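Topic: Best finish for a dining table that actually gets used?
Wood & Finishing > General chat

plisus_pete
Evening all! Just sanded back our old dining table and I'm completely hooked. Took 9 evenings, dust in my tea the lot of them, and I'd do it again tomorrow. Now I need a finish. Hardwax oil or varnish? Two kids, lots of spilt squash.

grainhound
Oil, every time! You can patch one bad spot without stripping the whole top, and it brings the grain up beautifully -- I still stroke mine on the way past. Two thin coats, a rag, windows open. I like a reddish-brown with dark lines running through it, the sort of look in this one: 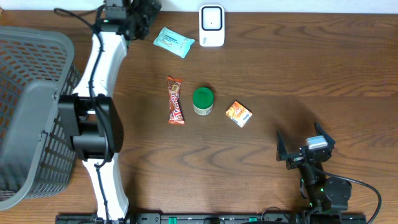 Becerra33
Re: Best finish for a dining table that actually gets used?
Sorry, can't agree. Oil looks lovely but squash and hot plates will have it in a month. I put matt varnish on ours in June and it still wipes clean. Go matt and it doesn't look like plastic at all.

grainhound
A month?! Mine's had curry on it, Becerra. You do have to let it cure properly though, I'll give you that.

Kurker
Whichever you pick, try it on the underside first. I skipped that once and got a very orange sideboard.

plisus_pete
Underside test tonight then, one patch of each! Will report back.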